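Powder Coat Line 2, Walkthrough Checklist with Comments
Bornow Finishing, Tondport plant
Walked 16 May 2022, first shift, line down until lunch

Marks used: OK, FIX (put right before the line starts), WATCH (look again next walk). Comments are the inspector's own and the inspector has been asked to keep them shorter. Noted.

LOADING AND CONVEYOR

1. Pull cords reach the full length of the load area. OK
Pulled all of them. The one by the stairwell had a lunch bag hanging from it in February. It has no lunch bag now, and I count that as a good year.

2. Chain guard in place at drive unit. FIX
Guard is in place. Two of its bolts are in a coffee can on the drive unit. Please move them from the can to the guard.

3. Hangers clean enough to ground the part. WATCH
Clean on the front racks, which are the racks people walk past. The rear racks have a coat of powder on them thick enough to have its own color name. Burn-off is due and has been due.

4. Chain lubricator. OK
Drips where it should. Also drips on the floor, where there is a tray, which is emptied.

WASH STAGE

5. Eyewash station clear and working. OK
Ran it the full time. Water clear, both heads. The pallet that lives in front of it was away on business.

6. Chemical drums labeled. FIX
One drum says "THE GOOD STUFF" in marker. I believe it. It still needs a real label with the hazard marks, and the sheet for it needs to be in the binder.

7. Drain grates flat and whole. OK

DRY-OFF OVEN

8. Door seals. WATCH
Left door leaks heat at the top corner. You can find it with your hand from a good way off. Morsy Supply has the seal on back order and has had it there long enough to be fond of it.

9. Exhaust fan proven before burner lights. OK
Switched the fan off at the panel, burner refused to light. Tried it three times, refused three times. Best-behaved thing in the building.

SPRAY BOOTH

10. Booth grounded, gun cable sound. OK
Meter reading written on the booth card. The card is now in a plastic sleeve, so the next reading may even be legible.

11. Filters. FIX
Pressure gauge is in the red. Somebody has drawn a smiling face next to the red. Change the filters and leave the face if you must.

12. No open containers or rags in booth. FIX
Three rags, one open box of powder, one radio. The radio is not rated for the booth and neither is the station it was tuned to.

13. Fire detector lens wiped. OK

CURE OVEN

14. High-limit switch tested. OK
Tripped where it should and had to be reset by hand, as designed. Test sheet signed.

15. Part clearance at entry slot. WATCH
The long brackets for the Fellska order pass with almost 2 inches to spare when they hang straight. They do not always hang straight. There is a fresh scrape on the left side of the slot. Use the double hooks. They were bought for this and are still in their wrapping.

16. Burner shutoff valve reachable. OK
Handle tagged, path clear, no ladder needed. Last time a ladder was needed, and the ladder was locked up in case somebody took it.

17. Inspection hatch light. FIX
Bulb out. A new bulb costs less than the time spent writing this line.

CONTROL PANEL AND PAPERWORK

18. Panel doors shut and locked. FIX
Shut, yes. Key is in the lock. A lock with the key in it is a doorknob.

19. Lockout tags in stock. OK
100 in the drawer, along with a sandwich menu.

20. Extinguishers checked this month. OK
All 8 have initials on the tag. The initials match people who work here.

21. Operator sheets at each station. WATCH
Cure oven sheet still shows the old start order, before the fan interlock was changed. New one is printed. It needs to travel 30 feet.

Items marked FIX get closed by the shift lead, initialed in the right-hand column, and the sheet goes back in the tray by the panel. The tray, please. I found the last one under a doughnut box.
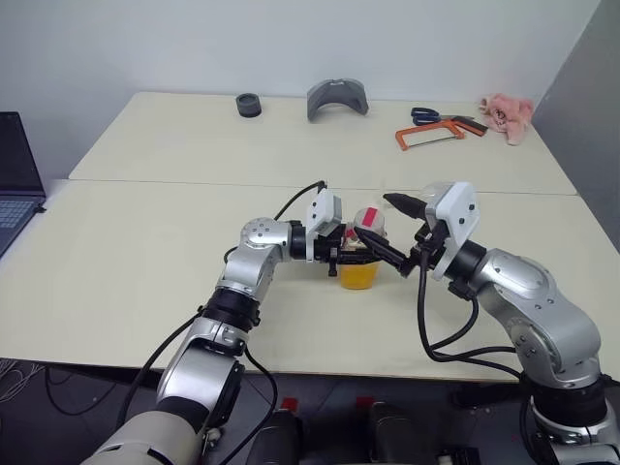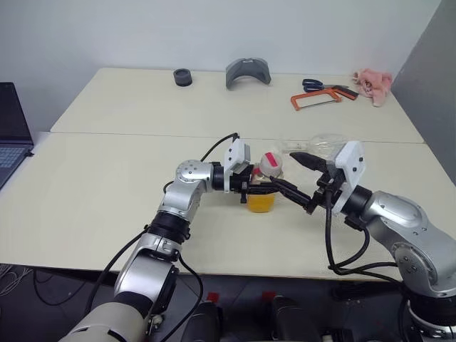 Both photos: two robot arms over a cream tabletop, pale wall at the back.

Form kept at the Line 2 panel. Earlier sheets are in the binder on the shelf over the time clock.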